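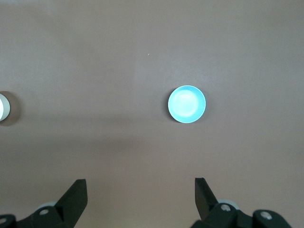

3.2 What people eat from, and how much they think they ate

I came to portion memory by way of my own kitchen, where I can never remember how much porridge I've had by eleven o'clock. My co-author Natalia Solís had the same trouble with rice, so we asked 218 adults in Mustport to keep a meal diary and then, the next morning, to tell us over the phone how full their dish had been. I had assumed big dishes would be the problem. They were a bit of a problem, but shallow ones were far worse! People who ate from something like the light blue bowl in Figure 1, with its thin white rim, kept telling us it had been "full to the top", and when we went back to their kitchen scales the serving was often on the small side. Segundo Benavides (who did most of the phoning, and has my lasting thanks) began noting down the exact words people used, and I lean on his notes quite a lot in what follows.

Figure 1. A shallow bowl with a pale rim, empty.

The diaries themselves were messy, as diaries are. We left out 6 of them where the weights had plainly been copied from one day to the next, and I went back and forth over a few more before keeping them in. Soup was a headache, as people topped it up halfway through and then couldn't say whether that was one serving or two. In the end we went with whatever the diary said and marked those meals separately in the tables. Snacks eaten standing up hardly ever got written down at all, and I don't think any amount of nagging would have changed that.

We also asked everyone whether they had served themselves or been served. I nearly dropped this question to keep the calls short, and I'm glad Natalia talked me out of it, as the people who had held the spoon were noticeably better at recalling the amount the next day. Whether that comes from the lifting, the looking or just paying more attention I can't say from these data, and I come back to it in Section 4.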